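Tabletop storage: trays, trees and racks
Posted 2020-06-20 by Didier Coste

Pieces from the small-kitchen set at Mulgate, laid out on the table before the July rearrangement. Notes cover placement and general use.

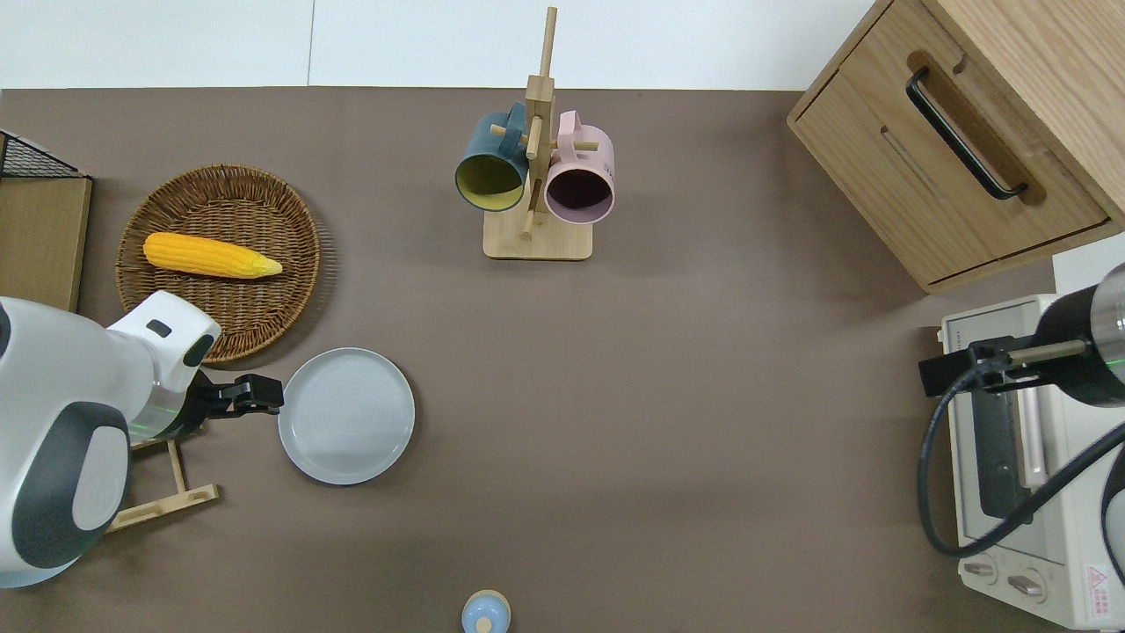
The set is meant to live on one surface against a wall, with the tall items at the back and the flat ones forward. The working area in front should stay clear to a depth of at least 30 cm – enough for a dinner plate and a pair of hands.

Woven tray. Round, wicker, with a coiled rim. Used for produce that does not need the fridge the same day; it holds an ear of corn at present. Shake out crumbs weekly and wipe with a barely damp cloth. Do not soak.

Mug tree. Pale natural wood, square base, horizontal pegs. Load opposite sides in turn so the weight stays over the base. The teal mug with the mustard interior hangs to the left and the pink one to the right. The openings point downwards, so dust stays out.

Plate. Pale blue-grey, round, raised rim. From the Talebi range, catalogue number 692. Suitable for the dishwasher on the lower rack. The glaze marks if plates are stacked without a liner.

Slatted stand. Light wood. It goes flat on the table when not needed upright. Oil the slats twice a year.

Wire mesh basket. Black, kept at the left-hand end. The mesh lets air through, so it suits onions and garlic. Rated by Surnance for loads up to 2,000 g – check the joints if it is moved often.

Cabinet. Light oak colour, drawer at the front, standing to the right. Cloths and liners go in the drawer. Runners to be waxed in July.

Measurements for the full set are on the Huvulum sheet, which also lists spare pegs for the tree.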